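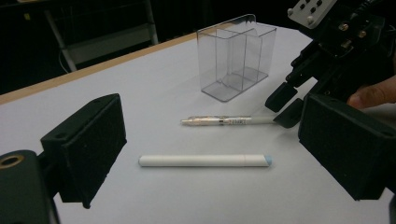 Maintained by Ildikó Kerekes
Last touched in September – see the change notes at the bottom

Pristcombe Street Names: read me first

Hi! You've landed on the readme for my list of old and new street names in Pristcombe. It's a plain spreadsheet saved as CSV, and it started because I was trying to find the house my grandmother rented and the street on her letters wasn't on any map I owned. (It had been renamed. Twice!)

What you get

One file, streets.csv, with 500 rows. Each row is one name that a street has had, so a street that changed its name shows up more than once. There are 11 columns and most of them explain themselves. The ones that people write to me about are these:

street_id – stays the same however many times the name changes. Use this to group rows.
name_as_written – copied exactly from the source, odd spellings and all. Please don't "fix" these and send them back to me.
name_clean – my tidied version, good for searching.
first_seen and last_seen – years when I found the name in print. They are not the years the sign went up or came down. I don't have those.
sure – yes, no or half. Half means I'd bet lunch on it but not my car.

Where it comes from

Mostly old town directories, plus a box of rent books that A-yeong Maeng let me go through at her kitchen table over one very long winter. She also reads old handwriting far better than I do, and caught me turning Tratar Lane into Tartar Lane all the way down a column. The Kovács map of the north side filled in a lot of the alleys. I love that map. It's wrong about the canal, but I love it.

Things that are off

68 rows have no last_seen year, and those are blank, so please don't read them as zero. The Pimodside end of town is thin because the directories skipped it for years at a time. There are also 2 streets called Mill Row and they really are different streets, with different ids. If your totals look funny, check those first.

The file is UTF-8. Some spreadsheet programs will guess wrong and turn the á in Kovács into soup, so pick the encoding yourself when you open it.

Using it

Go ahead, for anything you like. A mention would be nice. If you find a name I'm missing, send me the name, the year and where you saw it, and a page number if there is one. I can't add "my uncle always called it that," although I do enjoy those and keep them in a separate notes file.

Change notes

Split the alleys out from the lanes. Fixed Tratar Lane (thanks, A-yeong). Dropped the house number column, which was mostly guesses.
Next up is the canal side, once I get back to the rent books.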